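Hard water and the staff kitchen boilers

Readings taken at the Hedley building put the mains supply at the upper end of hard. The two wall boilers on the first floor have been heating more slowly than they should, and both were found to have scale on the element. Scale is mostly calcium carbonate. It forms fastest above 60 degrees, so turning the thermostat down a little slows it.

Descaling is now set for every 70 days. Citric acid will be used in place of the stronger product, as it is kinder to the seals – it does need longer, around 30 minutes, with the boiler switched off at the wall.
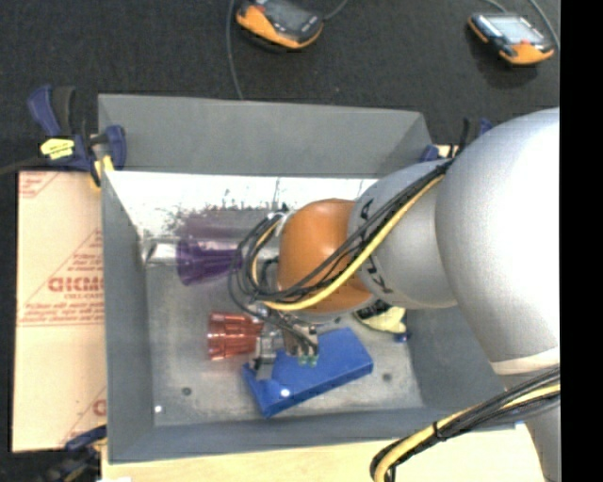 Page last changed: 8/10/25

White marks on metal sinks and trays come from the same source. They are left when hard water dries on the surface. Wipe with diluted vinegar, rinse, then dry with a cloth. Do not use wire wool, which scratches the finish and gives new deposits something to hold on to.

The filter cartridges at Watkins will be replaced in December. Until then, run the tap briefly before filling a kettle. Faults go to Morfudd Landeg on extension 493.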